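Speaker notes, talk on caring for a small wardrobe
Cremilda Siqueira
Version of 2022-10-12

(Wait for people to find seats. Water on the left. Don't start with the slides, start with the coat.)

Good evening, everybody, and thank you so much for coming out. I want to begin with my grandmother's coat, and I promise I'll get to the point of the evening, but the coat comes first because everything I know about looking after clothes began with it. It was a gray wool coat with a collar that had been turned, and if you don't know what a turned collar is, don't worry, most people under sixty ask me that. It means that when the fold wore thin she unpicked it, flipped it over and sewed it back on. She had that coat when I was born and she had it when I got married, and she wore it to the wedding, in March, with the heating on!

(Pause here. Hold up the coat if the hook on the lectern is still there.)

So, what was she doing that I wasn't? When I moved to Molura for my first job I had a closet that wouldn't shut, and I counted once, when I was packing to leave, and there were 528 pieces in it, counting socks. I wore perhaps the same dozen things. The rest was squashed together in the dark getting creased, and I'd find a sweater I loved with a shoulder all stretched out and feel terrible for a week.

Talk about airing. This is the part people skip, and I really would ask you not to. When you come in, don't put the jacket straight back in the closet. Leave it out overnight, near a window if you can, on the back of a door if you can't. Wool especially likes a rest. My grandmother gave hers two days between wearings, and I try to do the same, though I'll admit that in a cold week I cheat.

Then brushing. Bring out the clothes brush. Short strokes, downward, collar first, then shoulders, then the hem where the street dirt collects. (Show this on the coat. Remember to face the room while doing it, last time in Lelta I talked to the wall for a good five minutes.)

Washing: less often, cooler, and inside out. Jeans can wait a lot longer than you think. If there's one spot, clean the one spot, with a damp cloth and a little plain soap, and leave the rest alone.

Mending. Ask who in the room can sew on a button. There are usually more hands than you'd expect, and somebody always points at their husband. Tell the Closport story here, the one with the train and the borrowed thread, but keep it short, it ran away from me last time. What I want them to take home is that a loose button is a two-minute job on the evening you notice it and a lost button by the following week.

Moths. Say it gently, people get upset. Clean before you store, since moths go for worn wool over fresh wool. Cedar smells lovely but it fades, so sand it lightly each spring. If you find a hole, take everything out and vacuum the corners of the closet, even the ones you can't see into.

Money, only if there's time. The woman who runs the repair counter at Sleiman told me she had 2,000 garments across her table in a year, and most of them needed a seam or a zipper and nothing more. I love that.

(Slides now, and leave them up while people ask questions. Hangers: knits get folded, always, and shirts and blouses get hung with the top button done up. Strips of grip on the arms are a help with silky things and wide necklines. Pass the box of old hangers along the rows.)

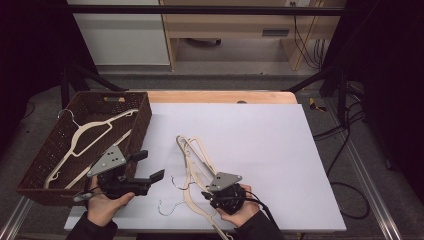
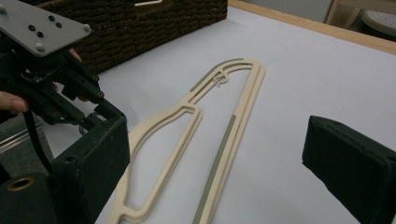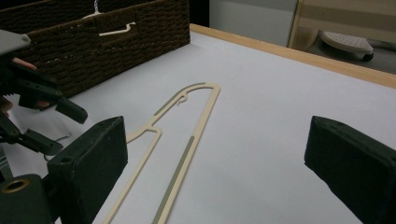 Slides 2 to 4: cream plastic hanger.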